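**Tópico: Planejador bimanual perde a restrição entre as pinças quando o objeto é mole**

**marreta_guerra** escreveu:

Boa noite, pessoal! Peço desculpas desde já pelo tamanho do post, eu sou dos que explicam demais.

Estou com o Trillby fazendo o planejamento dos dois braços numa tarefa de arrumar cama. Com caixa rígida funciona que é uma beleza: fixo a transformação relativa entre as duas pinças, o otimizador respeita e os braços andam juntinhos. Com travesseiro a história é outra. Se deixo a restrição dura, ele fica procurando solução até estourar o tempo (em 44 das 189 execuções de maio não saiu trajetória nenhuma). Se afrouxo, as pinças se aproximam no meio do caminho e o tecido embarriga.

Alguém aqui já passou por isso? Aceito até bronca.

---

**Kristof Dekker** escreveu:

Que bom ver gente mexendo com pano por aqui! Eu trocaria a restrição dura por uma faixa de distância: mínimo e máximo entre as pontas, com a orientação relativa livre dentro de um cone pequeno. O travesseiro perdoa bastante coisa em rotação e quase nada em tração. No nosso repositório, o Rurenbridge, a faixa entra como custo com barreira, e o tempo de planejamento caiu tanto que achei que tinha quebrado o teste.

---

**Ronaldo Toledo** escreveu:

Kristof, com todo o carinho, discordo um pouco. A faixa resolve o planejador e empurra o problema para o controle. Se os dois braços estão em posição pura, qualquer diferença de atraso entre eles vira puxão no tecido, e a faixa de distância não enxerga isso. Marreta, seus dois controladores rodam no mesmo relógio? Antes de mexer em custo, eu olharia os carimbos de tempo dos comandos.

---

**marreta_guerra** escreveu:

Ronaldo, você me pegou. Rodam em processos separados, e fui medir agora há pouco: o direito chega a ficar 10 ms atrás do esquerdo. Não sei se isso explica tudo, mas bonito não é!

---

**Kristof Dekker** escreveu:

Explica o puxão, não explica o planejador sem solução. São dois defeitos morando na mesma casa, eu mantenho a minha faixa :)

---

**zurkirside** escreveu:

Entrando na conversa com uma terceira coisa, a percepção. De onde vem a pose do travesseiro depois que as pinças fecham? Se você segmenta por cor, uma coberta cheia de desenhos logo atrás atrapalha muito, e as próprias pinças tapam as bordas. Eu congelo a pose no momento da pega e daí em diante uso só a cinemática dos braços.

---

**marreta_guerra** escreveu:

Zurkirside, segmento por cor sim, e a coberta é cheia de gemas de ovo de desenho animado, então imagine a alegria do segmentador. Para vocês verem como é a pega, travesseiro em pé, uma pinça de cada lado:

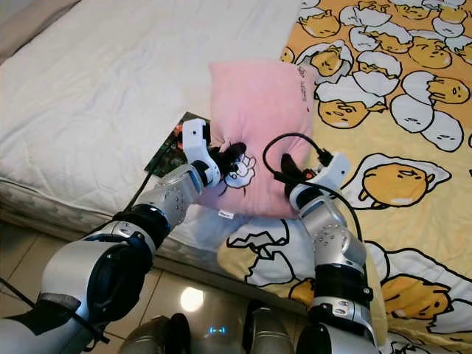 ## Resumo do que vou testar (edito aqui conforme andar)

- **Relógio único:** juntar os dois controladores num processo só e publicar os comandos aos pares.
- **Faixa de distância:** versão do Kristof, com a barreira ligada só depois de a pega estar confirmada.
- **Pose congelada:** sugestão do zurkirside. Guardo a última estimativa boa e ignoro a máscara até as pinças abrirem.
- **Impedância nos punhos:** fica para depois, o Ronaldo vai insistir nisso de qualquer jeito.

---

**Ronaldo Toledo** escreveu:

Vou insistir mesmo! E muda uma coisa por vez, senão daqui a 318 execuções você volta sem saber qual delas ajudou. Começa pelo relógio e posta o gráfico de atraso dos dois braços, por favor, que eu fiquei curioso.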